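Bingo Site Inspection: Grukia
Checked by Bernice Ansah
Last gone over in May

Same checklist as for Kekier and Dorner, with the comments left in. I joined under my own name, paid with my own money and played the 75-ball room in the evenings, when the chat is busiest and the spelling is worst. Marks are Pass, Fail or Grumble. A Grumble means I'd still play there but I'd mention it to my sister first.

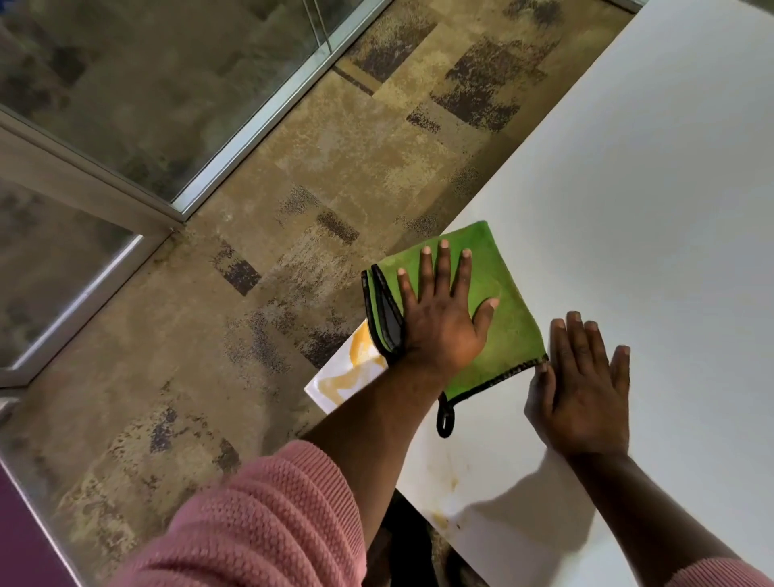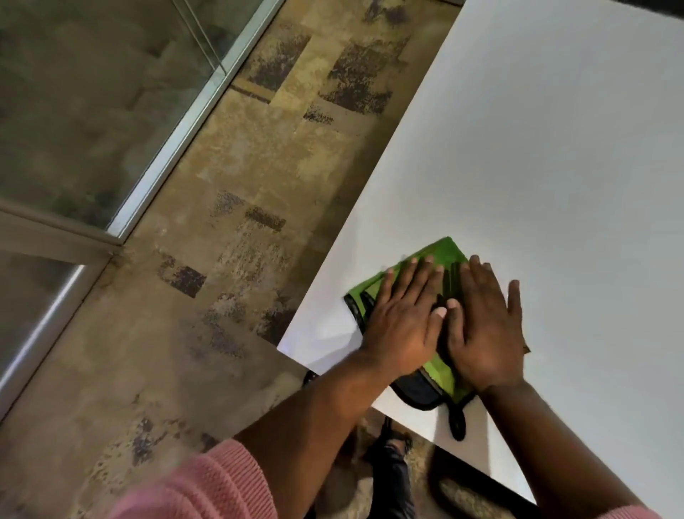 Hands and a green cloth with black edging, on a white table.

SECTION A: BEFORE YOU SIGN UP

A1. Licence number shown on the home page
Pass. It's at the foot, in grey on slightly darker grey. I copied it into the regulator's public register and the company name came up the same, comma and all. Always do the lookup yourself. A badge on a website is a drawing of a badge until you've checked it.

A2. Company name and postal address given
Pass. A real street, a real postcode. Kekier gave me a PO box and a cheerful paragraph about being a family.

A3. Terms can be read without joining
Pass, in the sense that they can be opened. They run to 333 clauses. I read them over three evenings with biscuits. Clause order seems to have been settled by dropping the pages down a flight of stairs, and withdrawals come up in four different places.

A4. Welcome offer explained in one place
Fail. The banner promises a bonus. The bonus page says "see promotion terms". The promotion terms say "see bonus page". I went round this twice before asking in chat, where I was sent a link to the banner.

A5. Wagering requirement stated as a plain number
Grumble. It's there once you've found it, inside a fold-out box labelled "The fun bit". It isn't the fun bit.

SECTION B: JOINING

B1. Age and identity checked before play
Pass. They wanted a photo of my driving licence and had it approved before my tea was ready. In that photo I look like someone who has been asked to identify a body, and they let me in anyway.

B2. Password rules sensible
Grumble. They insist on a capital, a number and a symbol, then stop you at 12 characters. My usual passphrase didn't fit. Let people have long passwords, please, and stop making us decorate short ones.

B3. Two-step login available
Pass. Settings, then Security, then scroll past the avatars. It works with an ordinary authenticator app and doesn't insist on text messages. Turn it on before you pay anything in. If you use the same password here as for your email, go and change that first, and I'll wait.

B4. Marketing boxes unticked by default
Fail. Email, text, phone and "selected friends of Grukia" were all ticked. I don't know who Grukia's friends are and I didn't care to be selected.

B5. Deposit limit offered at sign-up
Pass. You're asked for a daily, weekly and monthly figure before the cashier opens. There is a "no limit" button, and it's the biggest thing on the page, so half a mark off in spirit. Set a figure you'd be happy to say out loud.

SECTION C: MONEY IN, MONEY OUT

C1. Secure connection on the cashier page
Pass. Padlock present, address correct, no odd spelling in it. Remember the padlock only tells you the line is private. You can have a very private conversation with a crook.

C2. Deposit fees
Pass. None by debit card. The small charge for e-wallets is shown before you confirm.

C3. Minimum withdrawal no higher than minimum deposit
Fail. You can put in a fiver and you can't take out less than a tenner. So anyone with £7 left is invited to either top up or lose it. Dorner does the same. I marked them down too, and they wrote to tell me it was for my convenience.

C4. Withdrawal test
Grumble. I asked for £80 one afternoon in the first week. It went to "pending", where it sat next to a large orange button offering to put it back in my balance. The money reached my bank on the third day. I'd call that acceptable for the wait and cheeky for the button. Switch the button off if you can: it's under Cashier, Preferences, "Lock withdrawals", and should be on to begin with.

C5. Statement can be downloaded
Pass. Full list of deposits, stakes and winnings, as a spreadsheet. I found mine sobering. Look at yours once a month, ideally sitting down.

SECTION D: IN THE ROOMS

D1. Ticket price shown before purchase
Pass. Price per ticket and total, both in pounds. Nothing priced in gems, acorns or moonbeams. Kovačević, which I did in the winter, had all its side games in "sparkles" and I still couldn't tell you what one was worth.

D2. Tickets bought in advance are honoured if your connection drops
Pass. I pulled the plug on the router in the middle of a game. When I got back in, the numbers had been marked off for me and I had lost in my absence, much as I do when present.

D3. Chat hosts on duty and awake
Pass. Somebody was begging for a loan in the main room and a host removed the message inside a minute. There is a report button next to each name. Never give your full name, your street or your mother's maiden name to a chat room, however lovely everyone is being about your cat.

D4. Side games separate from the bingo
Grumble. A slot machine slides out next to your card between games. It can be closed. It comes back. By the end of the night I was closing it the way you shoo a wasp.

D5. Clock and session timer on screen
Pass for the timer, top right, big enough to read. Reality check pops up when you ask it to, and I'd suggest asking for half an hour. The pop-up says "Still having fun?", a question I'd prefer not to be asked by a computer at ten at night.

SECTION E: STOPPING

E1. Time-out can be taken without speaking to anyone
Pass. Two clicks and a confirmation. No sad cartoon.

E2. Self-exclusion easy to find
Grumble. The link works, but it's filed under Account, Other, More. A person who needs that page shouldn't have to go on a treasure hunt for it.

E3. Limits come down at once and go up slowly
Pass. I lowered mine and it took effect there and then. Raising it again came with a full day's wait, then a second confirmation. Good.

E4. Marketing stops during a time-out
Fail. I took a week off and got an email headed "We saved your seat, Bernice". Reported to support, who apologised and said it had been scheduled earlier. It may well have been. Unschedule it.

E5. Account can be closed
Not tested yet. I still have a few prepaid tickets for the big room and I'm not made of stone.

TO RECHECK
A4, the going-in-circles offer.
B4, the ticked boxes. Support say a fix is coming.
C3, the minimum withdrawal. Support say nothing is coming.
E4, with another week's time-out and a close eye on the inbox.

If you've played at Grukia and had a withdrawal take longer than mine, send me the dates and what the cashier page said. Leave out your account number.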